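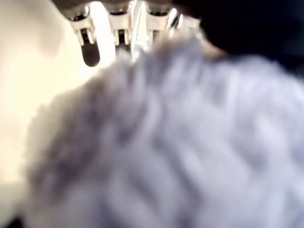

A four-fingered hand over some very fluffy fabric at the Dastemik workshop in Wastby.

Dastemik pauses fabric handling after a grip fault

I've been following the folding project over at Dastemik since last August, so I was pretty bummed to get the note on 27th May saying they'd stopped all the soft-goods work. No one was hurt, I'm glad to say! But a hand did something it really shouldn't do, and they want to know why before they go any further.

The short version: during a long run of pick-and-place on shaggy material, one of the hands closed on a fold and didn't open when it was told to. The arm carried on to the next step anyway, dragged the whole piece with it and pulled a cable cover off the bench. An operator hit the stop button and that was that. The log puts it at cycle 1,931 of a run that was supposed to go to 3,178 (so close to two-thirds of the way, ugh).

I called the workshop and got a friendly engineer who walked me through what they know so far. The release command went out fine. The hand reported "open" when it was still shut, and the Sederen control software took its word for it. Their best guess is fibers working into a finger joint, which would be my guess too, having once lost a vacuum cleaner to a bath mat. They've gone back through the older logs and found 134 cycles where the fingers were slow to open, all of them on long-pile stuff. Smooth cotton has been no trouble at all.

For now every hand is being taken apart and cleaned, and Sederen is working on a second check so the arm won't move off until the grip force has really dropped. There's also talk of thin sleeves over the joints, though the engineer was a bit worried they'd snag too.

The open evening at the Rahman building is still on, only with the arms switched off. Folding demos come back once a repaired hand gets through 1,000 cycles on the fluffy material without a single late release. I'll post again when I hear how that goes.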